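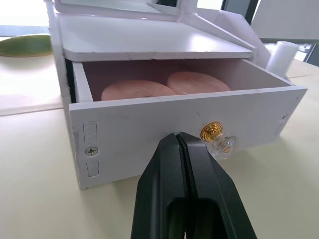

Progress Reports / Workshop Builds

Two-Arm Tabletop Build: Report for the Period Ending February

Submitted by Tahsin Dewan, Zullunham Shared Workshop
To: Ernance Small Projects Fund

Work since the last report has gone mostly into the drawer task. The fund asked for a bench setup that can put small household items away and take them out again, using parts a shared workshop can maintain. Both arms are mounted and running from one control program. The test furniture is a white cosmetic organizer with drawers, a flip-up mirror lid and an open compartment on the side.

Opening the drawer took longer than planned. The knobs are small, with a gold-colored cap on a clear faceted base, and the fingertips tended to slide off the facets. We tried rubber sleeves first and dropped them, as they made the fingers too thick to fit under the knob. The current method brings the closed fingers in low, near the drawer front, and checks the position from the wrist camera before the fingers open for the grasp. It is slow but repeatable. Over the period we logged 931 drawer attempts, of which 874 ended with the drawer open far enough to reach inside. Most of the failures came in the first two weeks, before the wrist camera bracket was stiffened.

Reaching into the drawer is a separate problem. The drawer is shallow and the round pads lie flat, so the gripper has to come down nearly vertical.

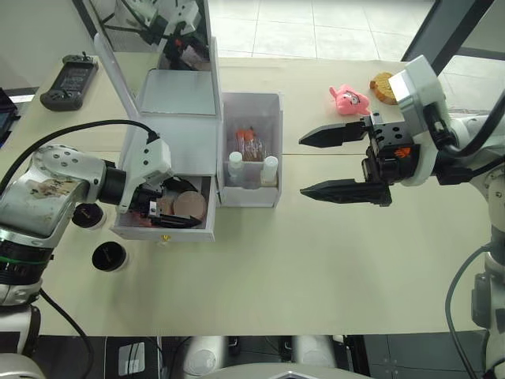 We had planned to have one arm hold the organizer still while the other worked. In practice the organizer stays put if the approach is slow enough, and that leaves the second arm free for the bottles. The two arms now run their tasks at the same time, with a rule in the program that keeps them from entering the middle of the table together. The rule is crude. It costs time whenever one arm has to wait, and Stelmakh, the group that shares our bench on Monday, has offered a better planner that we will test next month.

The mirror has caused some trouble. With the lid up, the overhead camera picks up reflections of the arms and the program sometimes treats them as objects. We now mask out that part of the view. The mask has to be redrawn by hand if the organizer is moved, and this is on the list to fix.

Cables are the other weak point. The runs along the upper segments were retied twice. One connector on the left arm was replaced after it began dropping signal at full reach. 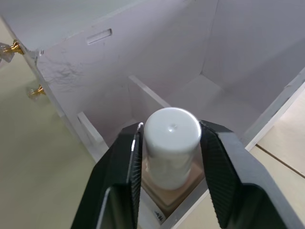

Can the gripper take an upright item out of a narrow compartment without hitting the walls?
It can when the item stands near the middle of the space. If it has drifted against a wall, one finger lands on the divider and the arm stops and backs off. We are working on a nudge move that would center the item first.

Spending for the period came to $1,679 against the approved budget. The largest single item was $443 for a replacement wrist housing from Prisidmont, including shipping. The rest went to cable, fasteners, fingertip stock and our share of the bench fees. No further large purchases are expected before the end of the grant, although I would like to keep a small reserve for a second set of fingers. The present set is wearing at the tips.

Two items from the work plan are behind. The bagged-item test has not started, mainly on account of the drawer work. The written build guide is half done – the mounting and wiring chapters are ready for review, and the calibration chapter needs to be rewritten for the new bracket.

For the next period we plan to run the full sequence: open a drawer, put in the pads, close it, and load the bottles into the side compartment. So far each step has been run alone or in pairs. The items are laid out in a row along the near side of the table, where both arms can reach most of them.

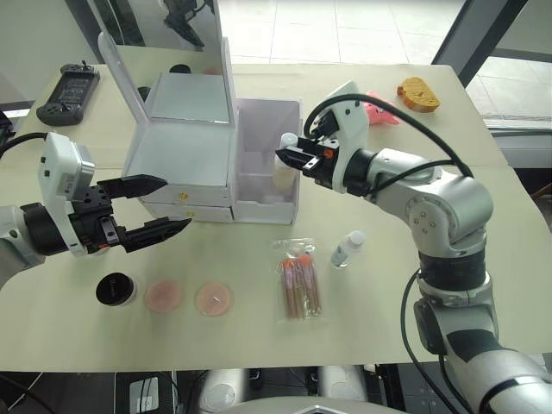

Right arm at the side compartment, with pads, jar and swabs in the front row.

Bench time is booked from 6 p.m. on the usual evenings. Fund staff who want to see the setup running should send me a note a few days ahead so that I can have the arms calibrated. The draft chapters of the build guide will be sent separately.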